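Support > Workshop Storage > Noltum Bench Bin > Set-up and Use
Search manuals Enter part number Go
Print this page
E-mail this page

4. Loading the bin with clamps and bar pieces

The Noltum bench bin holds hand clamps and short bar stock between jobs. Complete section 3 (leveling the tabletop) before loading.

4.1 Before loading

1. Set the bin on a flat tabletop with the sloped panel at the rear.
2. Check that both floor holes are clear. Push out chips with a 5 mm rod.
3. Wipe the floor with a dry cloth. Do not use solvent.

NOTE: Scuffs and gray smudges on the floor and the sloped panel are normal wear. Replace the panel only if an edge has lifted or a scratch catches a fingernail.

4.2 Loading

1. Place the first bar piece along the left wall, running front to back.
2. Place the second bar piece near the front of the floor. It may lie at a slight angle.
3. Close each spring clamp fully before setting it down. Lay it flat, with the jaw end to the left and the handles to the right.
4. Place remaining clamps and short pieces toward the rear. Handles may lie crosswise.
5. Keep the total load under 10 kg. 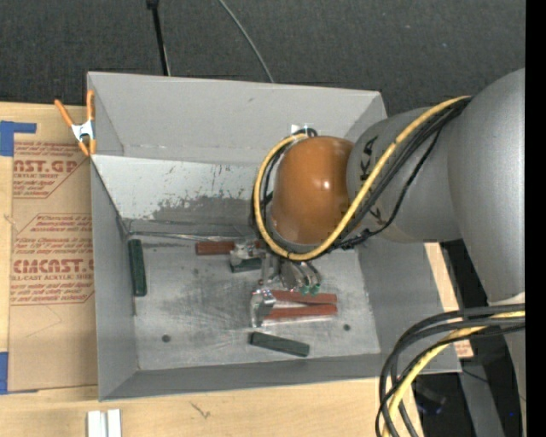 Fig. 4-1. Bin with green bar pieces and a spring clamp with reddish-brown grips.

CAUTION: Pinch hazard. Do not reach between the handles of a spring clamp. Lift it by both grips together.

CAUTION: Do not stack clamps above the side walls – a clamp that slides down the flared wall can damage the tabletop.

4.3 Removing items

1. Take out the uppermost clamps first.
2. If a bar piece is trapped under a clamp, remove the clamp before moving the bar. Do not drag the bar across the floor.
3. Return clamps with bent jaws or loose grips to the tool crib. Do not put them back in the bin.

4.4 Routine care

Empty the bin every 30 days and inspect the metal edge at the rear of the floor. File down any burr. Spare panels are supplied by Hultar; order by the part number in section 7.

Revised 2019-01-02, L. Obura. Checked: T. Michiels.

Print this page
E-mail this page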